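Fudley Community Kitchen: Frequently Asked Questions

Who may hire the kitchen?
The kitchen is available to registered community groups, schools and residents of Fudley and Brivholm. Commercial caterers must apply in writing and hold current public liability insurance.

What does hire cost?
The standard rate is $22 per hour, with a minimum booking of two hours. A refundable bond of $60 is payable when the booking is confirmed.

Is crockery supplied?
Yes. Plates, bowls, cutlery and basic cookware are included in the hire fee. Hirers provide their own tea towels, cling wrap and food, including sauces and condiments.

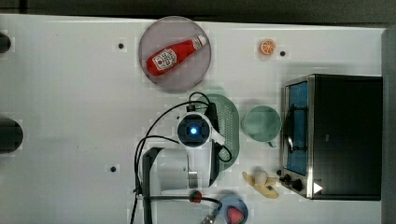 Items broken during a hire must be reported on the checkout form. Replacement costs are deducted from the bond.

May we leave food in the fridge?
Food may be stored for the period of the booking only. Unlabelled items are discarded when the kitchen is next cleaned.

Where should equipment be returned?
Cookware is to be washed, dried and returned to the labelled cupboards. The dishwasher cycle takes almost 10 minutes and must be complete before hirers leave.
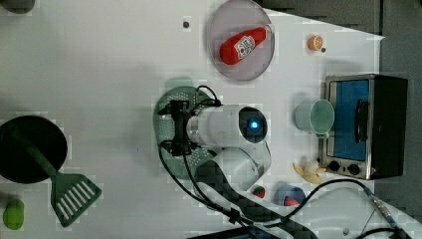
Light green colander, with plate and ketchup bottle.

How do we dispose of rubbish?
Food scraps go in the organics bin beside the Werus Street entrance. Cooking oil must not be poured down the sink.

How do we cancel a booking?
Cancellations must be made in writing, quoting the booking number. The bond is refunded in full. Hire fees are not refunded for cancellations received on the day of hire.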